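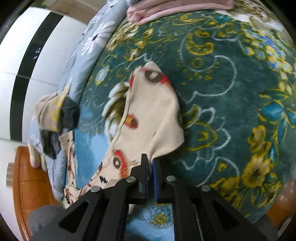

Folding and Sorting Laundry on a Bed
Household Skills Series, Sheet 2
Arkevard Center for Home Management

Purpose of this sheet

Many households do not have a laundry room with a counter. For these homes the bed is the largest clean, flat surface available, and it is a perfectly good place to sort and fold. This sheet explains how to prepare the bed, how to handle printed cloths and other thin items, and how to move the finished stacks to the closet or dresser without having to fold them again.

The method is taught in our evening home skills course, which meets on Thursday at the Khoury Street building. It was written by Li-hua Liu, course instructor, and revised in July after comments from participants. It may be followed by one person working alone. A second person is helpful for sheets and blankets but is not required.

What you will need

A made bed, twin size or larger
One load of clean, fully dried laundry
A laundry basket or other container for carrying
A second, smaller container for items that need mending or rewashing
A chair or stool at the foot of the bed, if space allows

Preparing the bed

Make the bed before bringing in the laundry. Pull the top blanket toward the head of the bed and smooth it down each side with the flat of the hand. Deep wrinkles in the blanket will press into thin fabrics while they wait to be folded, and small items such as socks tend to disappear into them.

A plush blanket may stay on the bed. Plush holds light cloths in place, so a stack set on it is less likely to slide than a stack set on a smooth quilt. It also sheds. If the blanket is new or has recently been washed, spread a flat sheet over it first, particularly when the load includes dark clothing.

Busy patterns call for some attention. A patterned cloth laid on a large floral or paisley blanket is difficult to see clearly, and its edges are easily lost among the flowers and scrolls. Participants who have blankets of this kind are advised to find each corner by touch and to follow the hem with the fingers before making the first fold. A plain sheet laid over the blanket will also solve the problem.

Remove pillows, phones, chargers and reading material. Turn on the overhead light if you are working in the evening.

Sorting

Empty the basket onto the half of the bed farthest from you. Keep the near half clear for folding. On a twin bed, use the foot for the unsorted pile and the center for folding.

Sort before you fold. Work through the pile once, from top to bottom, and divide it into the following groups:

Shirts and tops
Pants, shorts and skirts
Underwear and socks
Towels and washcloths
Printed cloths, pillowcases, scarves and other light pieces
Bed linens
Items to hang

Place the groups along the far edge, with the heaviest nearest the foot of the bed. Items to hang should be draped over the chair at once and should not wait under other clothes. Anything with a stain, a loose button or an open seam goes directly into the smaller container.

Do not stop to fold a single piece that catches your eye. A folded shirt placed beside a loose pile is usually knocked open before the pile is finished.

Picking up and opening a light cloth

Thin pieces often come out of the dryer crumpled, with the corners folded inside. Pulling from the middle raises the cloth into a tall, loose heap and leaves the edges underneath. The procedure below is recommended.

1. Locate any one corner. If no corner is visible, take hold of the nearest edge and follow it along until you reach one.

2. Pinch the corner between the thumb and first finger. Take only a small amount of fabric. A wide grip gathers several layers and makes the next step harder.

3. Raise the corner to chest height and let the rest of the cloth hang. Most pieces will fall open under their own weight. Heavier cotton may need one light shake.

4. With the other hand, follow the top edge from the first corner to the second, and pinch the second corner in the same manner.

5. Lower the cloth to the bed with the far edge touching down first. Draw the near edge toward you until the cloth lies flat.

6. Smooth from the center outward. Check that no part trails over the side of the bed or under the next pile.

If the cloth will not open, lay it down and begin again from a different corner. Tugging at a twisted piece can stretch the hem, and a stretched hem will not fold square.

Folding printed cloths

Decide first which side should face out. Where a cloth has a large printed design, such as faces, animals or lettering, most people prefer to see part of it on the top of the stack so that the piece can be recognized in the drawer. In that case, begin with the printed side down.

Fold the cloth in half, bringing the far edge to the near edge. Match the corners, not the pattern. Printed designs are often set slightly crooked on the fabric, and a fold that follows the picture will leave the edges uneven. Fold in half again from left to right. For a large cloth, fold once more into thirds.

Turn the finished piece so that the folded edge faces you. Stacks made with every folded edge on the same side are easier to lift and easier to take from.

Test prints for transfer before stacking them against white fabric. Press a clean, damp white tissue on a dark part of the design for a few seconds. If color comes away, wash the piece separately the next time and store it with dark items until then.

Folding clothing

Lay each shirt face down with the collar toward the head of the bed. Fold one side in to the center of the back, fold the sleeve down along it, and repeat on the other side. Bring the hem up to the collar. Thick sweatshirts may be left at this stage. Lighter shirts can be folded once more.

Pants are folded lengthwise, one leg on top of the other, and then in thirds from the cuff. Empty the pockets again, even if this was done before washing.

Socks should be matched flat and folded over once. Rolling one cuff over the other is quick but wears out the elastic. Unmatched socks may be kept in a small bag and checked against the next load.

Folding large linens alone

Flat sheets and light blankets can be folded on the bed by using the mattress edge as a guide. Spread the sheet over the cleared surface, bring the foot end up to the head end, and walk around the bed to straighten both sides. Fold from left to right, then in thirds. Leave linens until last - they need the whole bed, and the earlier stacks will have to be moved to the chair or basket in any case.

Moving the stacks

Load the basket in reverse order of use. The items that will be put away last go in first. Keep stacks below the rim, and do not press them down. Carry one basket at a time on stairs.

Put everything away in the same session. Finished stacks left on the bed must be moved at bedtime, and most of them will be folded twice as a result. When the bed is clear, smooth the blanket again and check the floor on both sides for small pieces.

Time required

New participants generally complete one full load in 20 minutes. Those with limited hand strength may wish to divide the load into two sessions and to sit for the folding portion. A firm pillow placed across the lap makes a suitable surface for washcloths and other small items.

Related sheets

Sheet 1, Washing and Drying Mixed Loads
Sheet 3, Arranging a Shared Dresser
Sheet 4, Seasonal Storage of Blankets

Printed copies of all sheets are available at the front desk of the Khoury Street building during class hours. Large-print copies may be requested from the instructor.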